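**Sorting a big junk drawer of cables – keep or toss?**

Asked by Sowmya Kartha, 18 Dec 2022

Moving to a smaller place in Wakley and I have 2 moving boxes of cords. Old phone chargers, printer cables, speaker wire, stuff from a Tremblay stereo we don't even own anymore. No labels on anything. 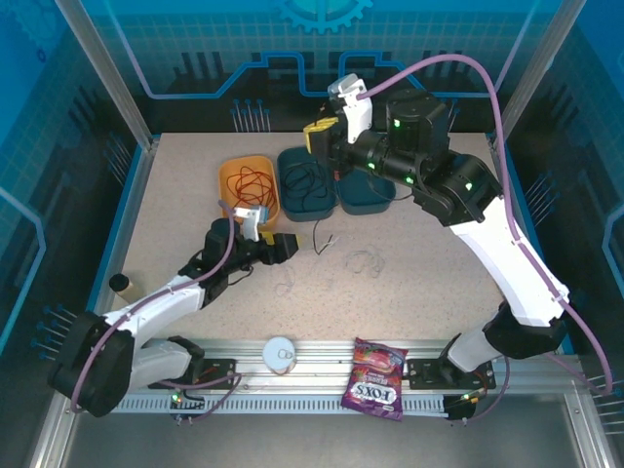 Husband says toss it all. I'm scared I'll need one the day after. How do you decide? And where does it go, can't be regular trash right?

### Answer from Gangadharan Varma

Did this in July. Took one evening.

1. Walk the house first. Every device gets its cord, tape a label on it right then.
2. Whatever's left, sort by the plug end. Dont bother with color or length. Loose wire goes in its own tub.

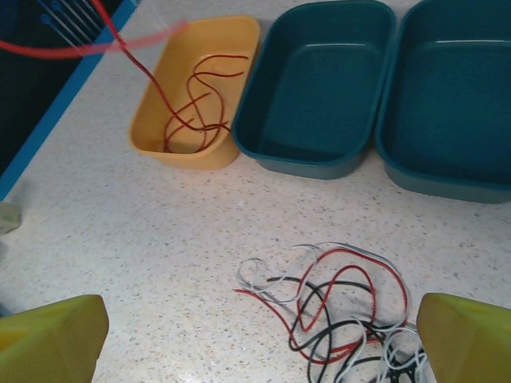
3. Keep one spare of each common type, two for phones. Coil loosely, no tight knots.
4. Power bricks – check the volts printed on the brick before you match it to anything. Wrong one can fry stuff.
5. Rest goes to e-waste. Not curbside, it jams the sorting machines. Call the county, ours takes cords free.

Anything cracked or with bare wire showing, don't donate it. Recycle only.

Freezer bags work fine for storage btw, one type per bag. I paid for the Pronel organizer and teh lid never closed.
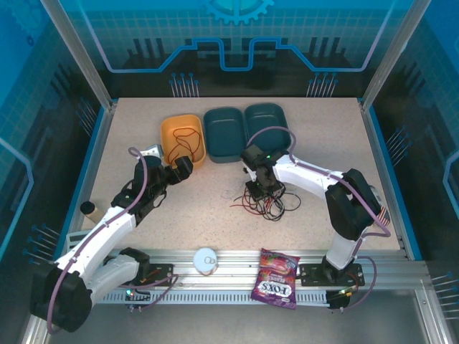

Verna Mbeki disagrees on the spares: keep none for phones, they're cheap and the old ones charge slow anyway. Do keep the odd ones, like a camera or hearing aid charger, those are a pain to replace.

### Answer from Noeline McPhee

just toss it. havent missed a single one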